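Wrist cam view keeps shifting after every gripper service — what am I missing

Board: Cells and Fixtures > Setup and Maintenance
Thread started in August, 9 replies

benchrat63
Two finger gripper on a small arm, teardown cell. It pulls cables and drives out of old desktop towers. Cell name is Gakham if anyone here remembers my last thread about the power supply dropping out.

Problem. Every time I take the finger links off to clean them and put it all back, the picks land a few mm off. Not the same direction each time either. Redo hand-eye cal, fine again till next service. Cal takes me most of a morning and I'm sick of it.

What I do now:
power off, lock out
pull fingers
wipe, regrease
screws back in, snug
power up, home, run the short check program

Short check passes!! Then first real tower and it misses the connector.

Controller log throws 1708 now and then on homing. Manual says "reference deviation", no more than that. Thanks in advance.

slotted_oval
What order do you tighten the screws in? And are you using thread locker or just snug. Snug is not a number.

If the links have slots there is your play right there. Slot lets the link sit wherever it wants when you torque it.

benchrat63
No order. Whatever one is closest to the driver. And no threadlocker, I take it apart too often.

Teka_fan_2000
Order doesn't matter on something that small imo. I've run the same style of gripper for 2000 hours and never once thought about order. Check your camera bracket. Cam sits at the wrist, you bump it with your hand when you pull fingers, it rotates a hair, everything downstream is wrong. It's the camera.

slotted_oval
Order matters. Had one where tightening the outer screw first walked the link over far enough to see by eye. Seat it against a hard edge, center screw first, then outers, then go round again.

Teka_fan_2000
By eye, ok. Then it was loose holes, different problem. OP says a few mm at the pick. You don't get a few mm out of a slot unless it's a huge slot. You do get it from a camera tilted half a degree looking at something down inside a case.

benchrat63
Could be both?? Bracket has one screw and no pin so yeah it can rotate. Never marked it. Will put paint pen on it tonight.

Also should have said, the towers don't sit flat. Fixture is aluminum extrusion and the tower comes up on the diagonal in the cam view. Short check program uses a flat plate on the table. So maybe my check is checking nothing useful.

grease_and_regret
^ that last line is your answer, or half of it. Flat plate at one height hides tilt error. Shift looks ok at the height you checked and falls apart at any other depth. Check at two heights minimum. We glued a printed target on a block and one on the table, run both after every service. Takes a coffee.

And 1708 on homing I would not ignore. If it's a Bomance drive (is it?) ours threw a code on homing too when the finger motor coupling was slipping on the shaft. One set screw. Gripper homes, thinks zero is zero, it isn't. Fingers close off center.

benchrat63
Bomance drive yes. Supplier was Seol, they went quiet on me after the second email. Did not know about the set screw. Going to look.

Ok update, got a bit of time on it. Set screw was loose!! Not falling out loose but I could turn it with two fingers on the key. Bracket also moved, paint pen line was split after I pulled and refit the fingers once. So you're both right, please stop fighting.

Grab from the wrist cam, parked over a tower after refit. Look at the slots in the right hand link, thats what slotted_oval was on about. Gripper takes up most of the bottom half so you get an idea how little the cam has to work with, blue SATA cable up top is the one I test on.

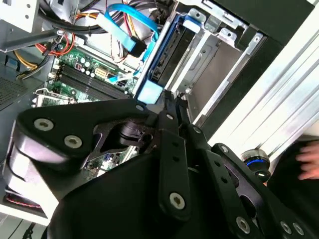

Re: What to check, in order (pinning this for myself)

1. Lock out. Support the wrist if your arm sags with brakes off, mine does a little.
2. Paint pen across the camera bracket and the plate it bolts to BEFORE touching anything. Line split afterward = bracket moved, go to 7.
3. Pull finger links. Keep left and right apart, mine look the same and are not.
4. Check set screw on the motor coupling. Key in, should not move.
5. Refit links pushed up against the edge. Center screw, outers, round again. Blue threadlocker, tiny dab.
6. Home three times. Any 1708, stop and go back to 4.
7. Target on table, target on block. Both good, go. One good one bad = tilt, full hand-eye. Both bad same direction = probly just offset.
8. First tower at slow speed, hand near the stop.

slotted_oval
Good list. Would still want a torque value in 5. Get a little preset driver, they're cheap. And don't use locker on the slot screws if you're pulling it that often, you'll round the hex out. Ask me how I know.

Teka_fan_2000
Disagree on the locker, a small dab comes apart fine. But ream that bracket and pin it. One screw and a paint line only tells you it moved, pin stops it moving. Two dowels if you have the meat for it.

grease_and_regret
+1 dowels. Also save your cal file before you redo it. I overwrote a good one with a bad one, then spent a whole shift chasing the bad one.

benchrat63
Only room for one pin next to the screw but one is better than none. Drilling it tomorrow if I can get on the mill. Cal file saved as 2902, if I lose it at least its written down here.

Anyone know what size the coupling set screw is, mine is chewed up and Seol still isn't answering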